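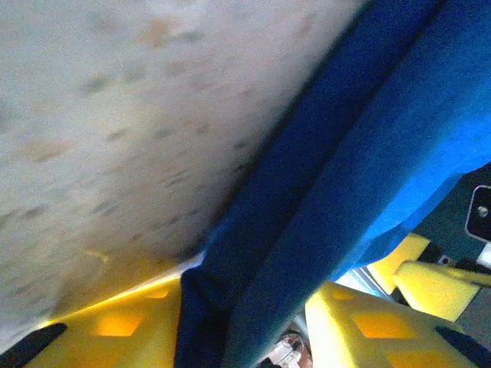 The blue cloth, between the yellow fingers.

The robotics club at Drimance Secondary met in the old sewing room, and by October everyone had stopped calling it the old sewing room except Mrs Verschueren, who had taught in it for a good many years before the machines went to the other campus and who still kept her tin of pins in the bottom drawer. Annelies Verschueren had never built a robot in her life. She'd said yes to supervising the club on the understanding that somebody else would do the wiring, and the somebody else was Konrad Ortner, who was sixteen and had opinions about wiring.

The task for the regional day at Tumow was folding. Every team had to fold a cloth in half, then in half again, and set it down square on a board. Konrad thought it was a baby's task and said so at the first meeting. By the fifth meeting he had gone quiet on the subject.

"It grabs it fine," he said now, with his chin nearly on the bench. "Look at that. It's got it."

And it did have it, the blue fabric pinched in a good fat fold between the two yellow fingers, just the way they'd drawn it on the whiteboard. Nadiia Mykhailiuk had printed those fingers herself over one long weekend, in a yellow you could see light through, and the little square pockets went orange whenever the lamp was behind them. She was fonder of that than she let on. She had once turned the lamp around on purpose, when she thought she had the room to herself, only to look.

"Getting it isn't the trouble," said Nadiia. "It's the letting go."

She was right, too. They had done it 459 times, because Venla Honkanen kept the tally in an exercise book and would not be talked out of a single mark, and on most of those tries the fingers opened and the cloth came along with them, clinging to one side or the other like a toddler on the first day of kinder. Sometimes it dropped halfway to the board and landed in a heap. Venla had a column for heaps.

"We could slow it down," said Konrad.

"We slowed it down."

"We could slow it down more."

"Then we run out the clock," said Venla, not looking up, "and we lose to Jastanitz, and my cousin goes to Jastanitz, and I'll have to hear about it at Christmas."

Mrs Verschueren had been marking Year 8 essays at the far end of the room, and had been marking the same one for quite a while. She got up, took her glasses off, put them on again, and came down between the benches to see. She stood there long enough that Nadiia began to feel she ought to offer her a stool.

"What's the cloth?" she asked.

Konrad looked at it as though it might have changed. "It's blue."

"I can see it's blue, love. It's got a nap on it. Run it again for me, would you? And don't talk."

So they ran it again, and nobody talked, although you could see it cost Konrad something. The arm came across, the fingers closed, the cloth went up and over in a soft thick fold, and then the fingers opened and the whole thing lifted away crooked and slid down onto the board in a shape that Venla entered, after some thought, under heaps.

Mrs Verschueren picked it up and ran her thumb across it one way, and then the other way, and then she took Nadiia's hand and made her do the same.

"Feel that? It's smooth going down and it grabs coming back. You're pulling away against it every time. When I cut out a coat I'd turn the whole lot round so the nap ran to the hem, and if a girl got one sleeve wrong we'd all be able to tell from across the street. Have you tried it the other way about?"

They had not. They had tried new rubber on the pads and a new grip width and a whole evening of Konrad's uncle's ideas, and it hadn't come into anyone's head to turn the cloth around.

Nadiia laid it out again with the smooth way facing back towards the arm, and flattened the corners with the side of her hand, and then flattened them once more. Konrad pressed the key. He said afterwards that he'd known straight away, but he had his eyes shut, and Venla saw him.

The fold went over. The fingers opened. The cloth stayed where it was, a little bit off square at one end and otherwise as neat as a napkin in a good restaurant, and the arm went back to its place with nothing in its grip at all.

"Again," said Venla, and her pencil was already down on the page.

They did it seven more times before the late bus, and five of those stayed put. The other two she wrote in the heaps column in quite small handwriting. Mrs Verschueren went back to her essay, and a while later she opened the bottom drawer and took out a length of white cotton tape and some pins, and without asking anyone she started putting a marker along one edge of the cloth, so that at Tumow they'd know which way was down.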